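# What is company tax?

When people earn money from a job, they usually pay some of it to the government. This is called income tax. Companies pay a tax too, and it works in a slightly different way.

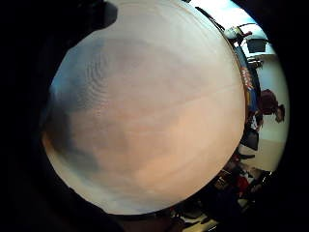

A company pays tax on its profit. Profit is the money left over after the company has paid for everything it needs to run.

## A small sum

Think of a shop called Clonenham Toys. On Saturday it sells toys for £100. The shop had to buy those toys first, and it had to pay for electricity, rent and wages. All of that came to £83.

£100 take away £83 leaves £17. That £17 is the profit, and the tax is worked out on the £17.

If the tax rate is 20 per cent, the shop pays 20p for every pound of profit. For £17 that makes £3.40. The shop keeps £13.60.

## What if there is no profit?

Sometimes a company spends more than it earns. This is called making a loss. A company that makes a loss does not normally pay company tax for that year. It may also be allowed to take the loss away from its profit in a later year, so its next tax bill is smaller.

This is one reason a company can sell a lot of things and still pay very little tax.

## Companies inside companies

A big company is often made up of smaller ones. Kuusk is a computer firm that owns four other companies. One writes programs, one mends machines, one answers the phones and one, called Ilen, owns the buildings.

The other three pay rent to Ilen. The rent is a cost for them, so their profit goes down. It is income for Ilen, so Ilen's profit goes up. If Ilen is in a country with a lower tax rate, the whole group may pay less.

There are rules about this. The rent has to be a fair price, the same as a stranger would pay. Tax inspectors can ask to see how the price was chosen.

## How do we find out?

In the United Kingdom, companies have to send in a report called their accounts. Anyone can look these up. Small companies can send in a short version, and big ones have to give much more detail.

## Words to know

**Accounts:** a record of the money a company has earned and spent.

**Loss:** what a company makes when its costs are bigger than its income.

**Profit:** income take away costs.

**Tax rate:** how much of each pound of profit goes in tax.

*Written by Hadi Awwad for readers aged 8 and over.*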